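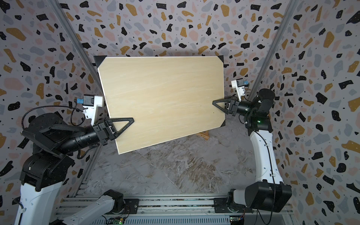
Corner protectors should stay on a board until it has reached the place where it will be used. Most people I have packed and unpacked with pull them off first, the way they would pull off a price tag. A plain sheet of pale plywood with black triangles on its corners does look unfinished, and I understand the urge. But the corner is the weakest part of any wooden panel. It meets the doorframe first and the floor first, and when it goes, the layers crush together and no amount of sanding brings them back.

I learned this on the Henix job in July, when we moved 72 display boards between two rooms. I had let people strip the corners to save time. We saved 20 minutes and sent 10 boards back for trimming.

The usual objection is cost. Pallavi Ahuja, who does our ordering, would like to buy fewer protectors and reuse them, and I agree with her. They come off in one piece if you push from the inside edge. A box of 50 should last a small team a long time – provided someone puts them back in the box. 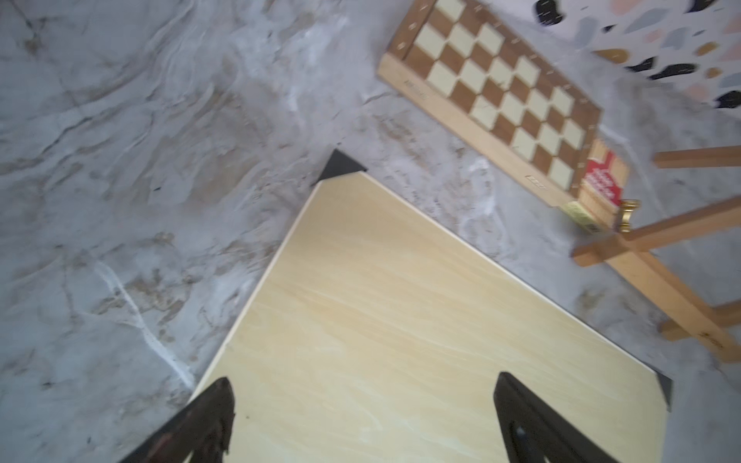 Lurance Display and Fittings Team
Opinion, 10/03/2025

Hard floors make the case stronger. A marble surface looks good under pale wood, but it gives nothing back when a board slips. The same goes for game boards, framed panels and anything else with a square edge.

I would also stop laying boards flat while we decide where they go. Flat boards collect things on top of them, and then somebody drags the whole pile.
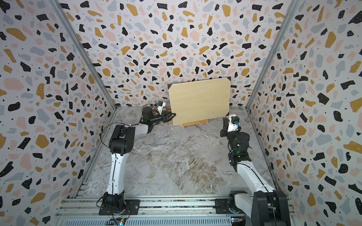 A low easel costs little and keeps the face clear. Set the board on it with the corners still covered, check the angle, and take the protectors off last – or leave them on if the board is going out again that week.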